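Fixed Lumbar Support Is a Specification Error

Office chairs are bought by the hundred and adjusted by almost no one. I have spent enough time on fit-outs to think the purchasing sheet is where the trouble starts.

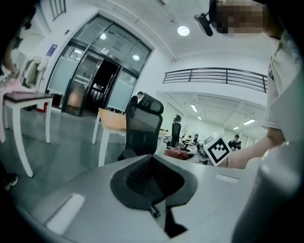
What the sheet measures

A typical sheet lists seat height range, load rating, fabric abrasion and warranty. The backrest gets one line, usually "mesh, with lumbar support." That line does not say where the support sits, how far it travels or how stiff it is. Two chairs can both satisfy it and put the pressure point at very different heights on the same spine.

At the Dretia office in Ritthorpe we replaced 436 chairs over one winter. The sheet had 16 rows. Only one dealt with the back, and it was answered yes or no. The chair that won had a fixed lumbar bar, set for a person of middling height. Within five months the facilities inbox held a steady run of requests for cushions, mostly from the shortest and tallest staff.

Mesh and foam

Mesh is often sold as the cure. It breathes better than foam, and in a warm building that counts for something. But mesh is a tensioned sheet, and its shape under load depends on the frame around it. If the frame is too wide for the sitter, the panel bags in the middle and the lower back loses contact. Foam has the opposite fault - it holds its shape and then packs down over some years of use.

Neither fault shows up in a showroom. A sit of two minutes tells a buyer whether the seat is soft and very little else.

What should be on the sheet

I would ask for the height of the lumbar point above the compressed seat, given as a range in inches. I would ask for backrest deflection at a stated load, new and after cycling. Armrest width belongs there too, as most catalogs give only height.

Pimentel and Lallell, the two suppliers we used next, both had these numbers in their test files. Neither printed them in the catalog. They sent them within the week once we asked, and the ranges differed by more than I had expected at the same price.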